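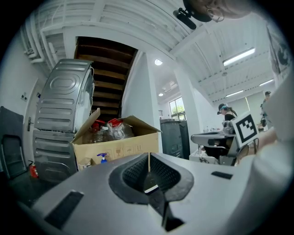
The view from the hand-held gripper, with the staircase at the left and the work tables at the right.

Results from the Savar study

In the Savar study we asked a simple question: how much does a robot learn from the room behind the task? Diane McIntyre and the Pesonen group recorded 116 demonstrations with the hand-held gripper and trained two policies on them. The first one received the full wide-angle view. The second received the same view with the upper half covered. On new objects, the full view succeeded in 101 trials and the covered view in fewer, mostly when the gripper had to turn far before it reached the object. We think that fixed things such as ceiling lights help the policy to know its direction, but this is still a guess. Six more rooms will be recorded before December.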